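3.2 Collecting demonstrations with hand-held grippers

We recorded all training demonstrations for the tabletop tasks with a pair of hand-held grippers. The operator holds one in each hand and does the task directly, with no robot in the loop. The grippers have the same finger shape as the ones on the Ukenis arms, so the contact between finger and object during recording is close to what the arms produce later. A head camera records the workspace from the operator's point of view, and the position and opening of each gripper are logged along with the video.

We considered two other ways of collecting the data. The first was remote control of the arms with a pair of leader arms, as in our earlier Pelness study. The second was kinesthetic teaching, where the operator moves the robot's own arms by hand. Remote control gave clean joint data, but operators were slow at tasks that need two hands, and most of them waited for one arm to finish before moving the other. Kinesthetic teaching had the opposite problem. Moving two arms at once takes effort, and the operator's own body blocks the cameras for much of the recording. With the hand-held grippers, operators used both hands together after a short practice period.

The cost of this choice is that a demonstration may contain motions the arms cannot follow. We deal with this in two steps. During recording, operators are asked to keep their wrists within a range we show them at the start of the session. After recording, each demonstration is replayed in simulation and dropped if either arm would reach a joint limit or exceed its speed limit. We do not try to repair dropped demonstrations.

3.3 Tasks and objects

The task set has 5 tasks, each with its own objects. Four of them use rigid objects with flat sides, which we chose to match the Sturnidora benchmark. The fifth uses a short ribbed cup and is the hardest of the set for our purposes. The cup's outer surface is a stack of rounded horizontal ridges, so the height at which the fingers close matters. A finger that lands between two ridges behaves differently from one that lands on top of a ridge, and the two cases look almost the same from the head camera. Figure 3 shows the cup between the two grippers.
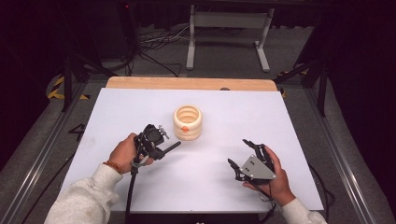 Figure 3. Ribbed cup on the white board, with a hand-held gripper in each of the operator's hands. View from the head camera.

In the cup task, the operator approaches from both sides, closes one gripper on the wall of the cup, steadies it with the other, lifts it, and sets it down at a target position given before the recording starts. The start position of the cup is changed between demonstrations. We did not fix which hand closes first. Early trials with a fixed order produced stiff motions, and operators often corrected themselves partway through, which left long pauses in the data.

Each operator recorded 50 demonstrations of the cup task in blocks, with a break between blocks. A demonstration was marked as failed by the operator at the time of recording if the cup tipped over or was set down outside the target. Failed demonstrations were kept on disk but not used for training. The replay check described in Section 3.2 was then run on the rest. Over all operators, it removed 33 demonstrations of the cup task, nearly all of them for wrist motions near the end of the lift.

3.4 Operator instructions

Instructions were given in writing and then repeated aloud by the same experimenter (Carter Sandhu) for every operator. Operators were told to work at a comfortable speed, to keep both grippers in view of the head camera, and to open the fingers fully before starting the next demonstration. They were not told how to place the fingers on the ridges. We wanted the data to contain the grasp heights that people choose on their own, and we examine the effect of grasp height separately in Section 5.

Labels for grasp height were added afterward from the recorded gripper positions, using the Zoëga annotation tool. A second annotator labeled 105 of the demonstrations again as a check. Where the two labels differed, the video was reviewed and the later label was used.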